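Staff area > Training days > Talks and notes

Last updated: March

Notes for my slot on Saturday (school notices: fewer, shorter, kinder)

Start with the mobile phone poster. Hold it up, let them read it, say nothing. It has 200 words on it and the word "phone" doesn't turn up until the second paragraph. I wrote it, so I'm allowed to be rude about it!

Then say who I am and that I look after the notices at Drultville, which means I'm the one with the laminator. Three years of it now. When I took it on, the Kouris corridor had 11 notices between the double doors and the science prep room, and four of them were about the same thing (no drinks in the corridor, and two of them disagreed about water).

Ask the room: which rule at your school has the most posters? Give them a minute. Someone always says toilets.

Next bit, what we did. We took everything down over half term and only put a notice back up if a member of staff asked for it. Hardly anyone asked. The fire assembly sheets and the first aid list went straight back, obviously, and please say that out loud or I'll get the question at the end again.

Tell the Genduso House story here — the Year 8s who rewrote the lunch queue rules themselves. Theirs said "Bags on the rack, trays first, don't save places." Mine had said "Pupils are required to ensure that bags are stored appropriately." Read both out, theirs second.

If there's time, talk about tone. I used to put "WILL NOT BE TOLERATED" on everything, including one about glue sticks. Capitals are like shouting across a playground, the first one makes them look and after that it's just noise. Now we say what to do and who to see if you can't do it.

Handout: the one-page Brindar checklist. Pass it round now and leave a pause, people can't read and listen (I certainly can't).
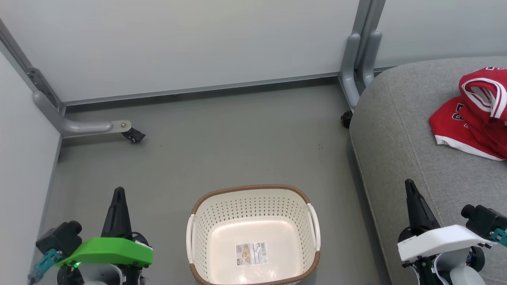
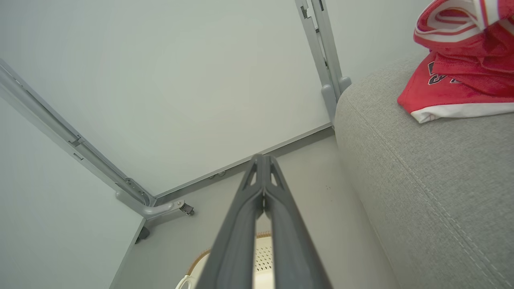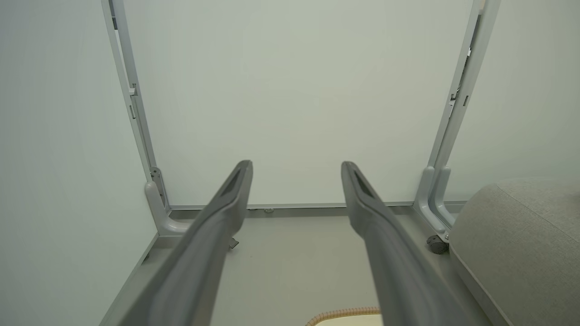

Where a notice goes matters as much as what it says, and this is the bit I most want people to take home. Put it where the decision gets made, so the phone rule goes by the gate and the bag rule goes by the rack. Then leave the rest alone. A pale, plain wall with no writing on it, like the one at the back of the last picture, is a lovely thing in a school and I'd fight for a few more of them. Expect someone to say the governors like to see displays. So do I! Artwork is fine, it's the orders I'm after.

Questions, then tea. Remember to collect the poster on the way out — the office want it back.

Filed under: Behaviour and routines, Corridors, Talks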